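Keep the Town Repair Desk Open

Akgate wants to close the repair desk in the basement of the public library. The plan is in the draft budget that comes up in April, and the reasoning takes up less than a page. The desk costs money, fewer people use it than used to, and most of what it fixes can be replaced for less than an hour of a technician's pay. I think all of this is true, and I still think the town should keep it.

The desk took in 994 items last year. Lamps and toasters made up most of the list, followed by fans, radios, sewing machines and a long tail of odd things like hearing aid chargers and a bread slicer. The town pays nearly $100 for each item once rent and wages are counted. A new toaster at the store on Carkus Road is a good deal less than that. If you look only at those two figures, the desk is a bad buy.

But the figures leave out what the desk teaches. I took a floor fan there two summers ago. The woman at the bench didn't take it from me. She gave me a screwdriver and told me which cover to take off. The work took 40 minutes, and she touched the fan once. I have since fixed a vacuum cleaner and a doorbell at home, and neither one shows up in the library's count. 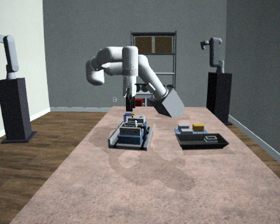

A town that can't repair its own things ends up depending on whoever made them, and those companies have few reasons to help. Battery doors are glued shut. Manuals stop at how to turn the thing on. Yet plenty of machines are still built so that they can be opened. Look at the white casing on that arm's elbow, with its small dark screw holes and its seam lines. A screw hole tells the owner where to start, and a seam shows where one piece meets the next. I wish I could say the same for my coffee maker, which has neither and went into the trash when its switch failed.

People who favor closing the desk say residents can learn all this from videos. Some can. I have learned a few things that way myself. A video doesn't lend you a meter, though, and it can't tell you that you are about to break a clip. Older residents who come in with a lamp are often not going to watch a video at all. They will buy another lamp or sit in a darker room.

Starnau, which is smaller than we are, closed its desk five years ago and now pays a private shop to hold a repair evening each month. I went to one. The staff were polite and quick, and they did the work behind a counter. Everyone went home with a working item and no idea what had been wrong with it.

I would accept changes. The desk could open four afternoons a week in place of six. It could charge a few dollars for anyone who can afford it. It could move upstairs, where people would at least know it exists. The current sign is on the basement door, facing the parking lot, and half the letters have faded.

The budget line for the desk is small next to the $3000 a week the town spends hauling bulky trash. I would like to see the two considered at the same meeting. Written comments can be left at the clerk's window until the end of the month, and mine is already there.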